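Home Posts Notes About

7/22/26 by Arif Debnath

I've been rerunning the cup tests with the Dollix policy, this time trained only on hand-held gripper demonstrations. The April version used 3,000 demos and we never checked how many of them it needed.

So I cut the set down to 60 per object and kept everything else the same, including the wide lens and the 4 Hz action rate.
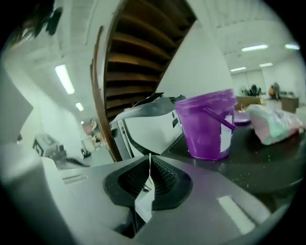 Hand-held gripper in front of the purple cup, straw in.

Success on cups dropped by 18 points, less than I expected. Most of the misses were grasps that closed too early, with the straw leaning to one side. Colour made no difference that I could measure.

Next I'll vary the table and leave the objects alone. Logs are in the Bustitz folder.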